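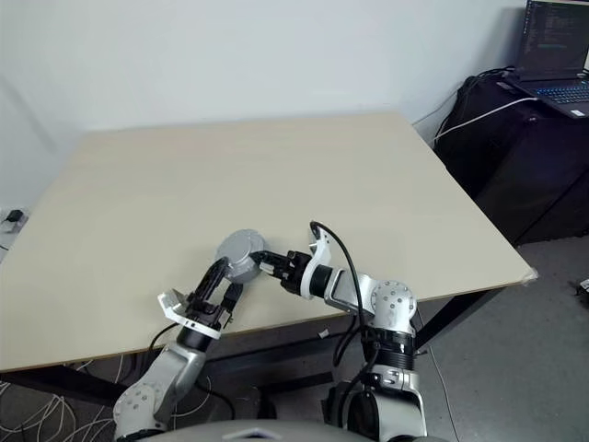
야원 완(Ya-wen Wan) 씨를 만나러 가는 길에 비가 꽤 내렸다. 약속 시간보다 일찍 도착해서 미안하다고 했더니, 마침 국을 올려놓은 참이라며 슬리퍼부터 내주었다. 명절을 가족과 떨어져 보내는 사람들 이야기를 듣고 싶어 청한 자리였는데, 정작 완 씨는 한참 동안 내 젖은 양말 걱정만 했다. 2023년 9월 24일, 추석을 며칠 앞둔 오후였다.

완 씨는 남편의 직장을 따라 쿰빌(Kumville)로 옮겨 와 다섯 번째 가을을 맞고 있다. 친정은 타이베이에 있고, 시댁은 스콘덴(Skonden)이라는 작은 바닷가 마을이다. 쿰빌에서 시댁까지는 2,125킬로미터. 이 숫자를 어떻게 그렇게 정확히 아느냐고 물었더니 웃음을 터뜨렸다.

"첫해에 차로 갔거든요. 남편이 출발할 때 계기판 숫자를 적어 놓고 도착해서 또 적었어요. 저는 옆에서 아이들 과자 뜯어 주느라 정신이 없었는데, 그 사람은 그게 그렇게 뿌듯했나 봐요. 지금도 누가 우리 시댁 멀지 않냐고 물으면 저보다 먼저 대답해요."

그해 중추절은 길 위에서 보냈다고 한다. 월병은 트렁크 맨 밑에 깔려 있었고, 짐을 다 꺼내기에는 모두 너무 지쳐 있었다. 결국 네 식구가 휴게소 주차장에서 삶은 달걀과 귤을 나눠 먹으며 달을 봤다. 둘째는 그때 네 살이었는데, 아직도 달이 크게 뜨면 달걀을 찾는단다.

"그때는 속상했어요. 엄마한테 전화해서 조금 울기도 했고요. 우리 집은 중추절이면 옥상에서 고기를 굽거든요. 이모들, 사촌들 다 모여서 연기 속에서 떠들고, 누가 소스를 쏟고, 아버지는 부채질하다 말고 잠드시고. 그걸 못 하는 게 참 서럽더라고요. 그런데 다음 해에 아이들이 달걀이랑 귤은 언제 먹느냐고 묻는 거예요. 그래서 지금도 해요. 월병도 먹고, 달걀도 먹고."

이야기하는 동안 완 씨는 두 번이나 일어나 국 간을 봤고, 그때마다 나에게도 한 숟가락을 건넸다. 무와 갈비를 넣고 오래 끓인 맑은 국이었는데, 두 번째에는 소금이 조금 더 들어가 있었다(나는 두 번째가 더 좋았다).

올해는 멀리 가지 않기로 했다. 대신 맥도널드(MacDonald) 씨네와 함께 저녁을 먹는다. 길 건너에 사는 노부부인데, 이사 온 첫 주에 사다리를 빌리러 갔다가 친해졌다고 한다. 부인은 해마다 사과 파이를 구워 오고, 그 댁 아저씨는 월병을 칼로 아주 얇게 썰어 버터를 발라 먹는다.

"처음에는 말리고 싶었죠. 그런데 한번 먹어 보니까 맛있어요! 엄마한테는 비밀이에요. 아, 기사에 나가면 비밀이 아니겠네요. 뭐, 괜찮아요."

시댁에는 대신 3월에 다녀올 생각이다. 스콘덴에는 그 무렵 팔랄라우(Falalau)라는 시어머니 댁 근처 찻집이 겨울 휴업을 마치고 다시 문을 여는데, 가족이 다 같이 첫 손님으로 가는 것이 시어머니의 오랜 소원이라고 했다. 아이들은 벌써 무슨 케이크를 먹을지를 두고 다툰다. 이번에는 비행기를 타느냐고 묻자 완 씨는 부엌 쪽을 한번 돌아보고 목소리를 낮추었다.

"저는 비행기요. 남편은 아직 차 이야기를 해요. 이번에는 다른 길로 가면 2,000킬로미터 안쪽으로 줄일 수 있다나요. 며칠째 지도를 보고 있어요."

타이베이 가족과는 명절 당일 영상 통화를 한다. 저쪽에서 고기를 굽기 시작하면 여기는 아직 이른 시간이라 아이들은 잠옷 차림이다. 이모들은 화면에 대고 고기를 한 점씩 들이밀고, 아이들은 입을 벌려 받아먹는 시늉을 한다. 지난해에는 외할아버지가 통화 중에 또 잠이 드셔서, 꽤 오랫동안 다 같이 할아버지 주무시는 모습을 봤다고.

"끊기가 아깝더라고요. 아무 말도 안 하는데도요. 아이들도 조용히 보고 있고, 저는 그 앞에서 빨래를 갰어요."

돌아 나오려는데 완 씨가 국을 담은 통과 귤 한 봉지를 안겨 주었다. 사양해도 소용이 없었다. 통은 천천히 돌려줘도 되니 올 때는 꼭 저녁때 오라고, 남편의 지도 이야기를 들어 줄 사람이 필요하다고 했다.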